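How Does a Robot Learn to Tidy Up?

6/26/24
By the Vunlow robot helper team

Posted in: Curious Kids, Computers and Robots

When I tell people I teach robots for a living, they think I stand at a whiteboard with a pointer. I wish! Mostly I sit in a squeaky chair with a controller in each hand, making a robot pick things up and put them down again. Then I do it again. And then (you guessed it) again.

Think about how you learned to tie your shoelaces. Somebody could have read you a long list of rules, but I bet it was much easier to watch a grown-up's fingers doing it and then have a go. Some robots can learn a bit like that too. We show them lots of goes at a job, and the computer inside looks for what all the good goes have in common. Each go is called an example, and my job is collecting them.

Our robot is called Stinideck. It has one arm, and at the end of the arm is a gripper, a sort of hand with just two fingers. Try picking up a pencil with only your thumb and one finger and you'll know how Stinideck feels. Now try a wobbly book. Harder, isn't it?

A lot of our examples are made inside a computer, in a pretend house called Folton. It's a bit like a video game, with floors and walls and plenty of things to pick up. I love working in there because if I drop a vase, I press a button and the vase is back – no sweeping up!
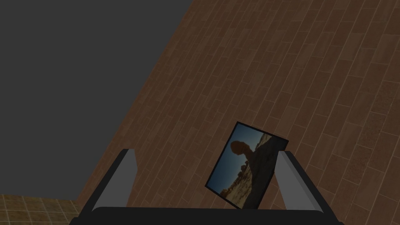

While I steer, the computer saves everything it can. It saves what the robot's camera sees, and it saves where the arm is and how far apart the fingers are, over and over, many times a second. So one example is a bit like a flip book with notes scribbled on every page. The pictures say "it looked like this" and the notes say "so I moved like that".

I made 145 examples in May, all for the same job, which was picking up a picture in a frame and carrying it somewhere else. You might think that's far too many. But if I only ever showed Stinideck one picture in one spot, it might learn to reach for that spot every single time, even if the picture had been moved! So we keep changing things. We turn the frame round a bit. We make the room darker or brighter. We swap the floor.

Not all of my goes are any good, by the way. I once threw away 16 in one afternoon because I kept squeezing at the wrong moment and knocking the frame flat. Usually we leave the messy ones out, but we do keep a few where something went a bit wrong and I fixed it, so Stinideck can see how to fix things as well.

After all that comes the part where I let go of the controllers and Stinideck tries on its own. The first time, it stopped with its fingers wide open, right next to the frame, and stayed there. I was shouting "go on, close them!" at a computer screen. We went back and collected more examples of just that bit.

Want to try it at home? Ask a friend to be the robot. They can only use 2 fingers, and they have to keep quiet. Show them 5 times how to move a spoon from the table into a mug. Then put the spoon somewhere new, pointing a different way, and see what they do. Swap over afterwards, because being the robot is the best bit.

Next time I'll tell you about Győri, our other pretend house, which has stairs.

Contact us | © 2024 Vunlow | Back to top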